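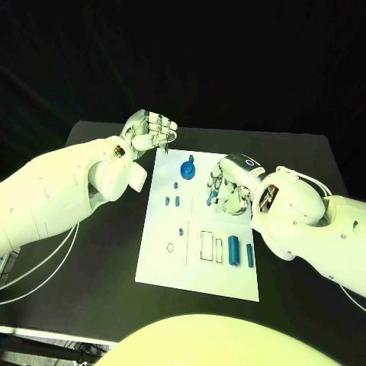

双腕セル「Cenar」 始業前点検チェックリスト(コメント付き)

2024年11月9日 Ikier 設備保全グループ

対象:双腕ロボット Utel および作業テーブル一式
記入方法:○=よい、△=使用してよいが記録が必要、×=使用禁止。△と×の場合は、必ずコメントを書いてください。

1. 電源を入れる前

1-1 非常停止ボタンを押し、ロックがかかること ○
1-2 非常停止ボタンのまわりに物がないこと ○
コメント:前回、ボタンの前に工具箱が置いてありました。今回はありません。
1-3 両腕の白い外装に、割れと浮きがないこと ○
1-4 外装の固定ねじに緩みがないこと △
コメント:左ひじのねじが一か所、少し緩んでいましたので締め直しました。外装は樹脂用のトルクで締めます。強く締めると、ねじ穴のまわりが白くなります。
1-5 腕の開口部から中を見て、配線の被覆に傷がないこと ○
コメント:ライトで照らして見ます。開口部に指や工具を入れないでください。
1-6 テーブルの脚の固定ボルトを6 N·mで確認すること ○

2. ケーブル

2-1 腕の下のケーブルに、余裕のたるみがあること ○
コメント:左腕の下の白いケーブルは、テーブルの角の近くを通ります。腕を一番前に伸ばした姿勢と、一番後ろに引いた姿勢の両方で見てください。
2-2 ケーブルとテーブルの角のすき間が13 mm以上あること △
コメント:左側は腕を引いた姿勢のとき、ちょうど13 mmでした。合格ですが、次の点検でもう一度測ります。
2-3 コネクタが奥まで入っていること ○

3. ハンド

3-1 電源を切った状態で、指の関節に引っかかりがないこと ○
3-2 関節の金属ヒンジに、粉や糸くずが付いていないこと △
コメント:右手の人差し指の付け根に黒い糸くずがありました。うしろのカーテンの糸だと思います。ピンセットで取りました。エアブローは使わないでください。
3-3 指先の表面に、はがれと摩耗がないこと ○
3-4 手首の下の平らな板に、曲がりとぐらつきがないこと ○

4. ボードと部品

4-1 ボードがテーブルの上で動かないこと ○
4-2 青い部品に欠けとバリがないこと ○
コメント:細いピンは先が傷みやすいです。爪で触って引っかかる場合は、Amin の予備部品箱から交換して、箱のふたの表に日付を書いてください。
4-3 つまみ(丸い形のもの)を手で触り、傾いていないこと ○
4-4 テーブルの上に、作業に使わない物がないこと ○

5. 電源を入れた後

5-1 室温を記録すること 22 ℃
5-2 低速で暖機運転を6分行うこと ○
コメント:途中で止めた場合は、最初からやり直しです。残りの時間だけ行うことは認めていません。
5-3 両腕を同時に動かし、腕と腕、腕と胴体が接触しないこと ○
5-4 左手で小さい部品をつまみ、ボードの上で止めること ○
5-5 同じとき、右手がボード上の部品に触れないこと ○

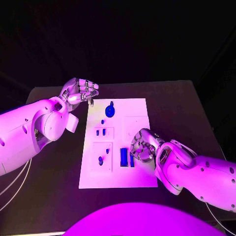
項目5-4、5-5の姿勢。左手は銀色の小さい金属部品をつまみ、右手は青い大きいブロックの右側。

コメント:5-5は、正面から見るだけでは足りません。横からも見て、指の関節とブロックのとなりの細い青い部品とのすき間を確かめてください。右手の停止位置が前回より部品に近いと感じたときは、原点の確認を先に行います。
5-6 つまんだ部品が指の間ですべらないこと ○
コメント:金属の部品は、指先に油が残っているとすべります。指先を清掃用の布で拭いてから、5-4をもう一度行いました。

6. 異常があったとき

・非常停止を押し、腕が完全に止まってから近づくこと。
・止まった腕を手で押して戻さないこと。戻すときは保守モードに切り替えてから、低速で行います。
・落ちた部品は、電源を切ってから拾うこと。
・×が一つでもある場合は「使用禁止」の札を操作盤に掛け、設備保全グループに連絡すること。

判定:使用可(1-4、2-2、3-2は次回に再確認)

追記:2-2の測定位置が、点検する人によって違っていました。次の版から、テーブルの角に測定位置のしるしを付けます。それまでは、一番近いところで測ってください。

お問い合わせ:Ikier 設備保全グループ | © 2024 Ikier | ページの先頭へ戻る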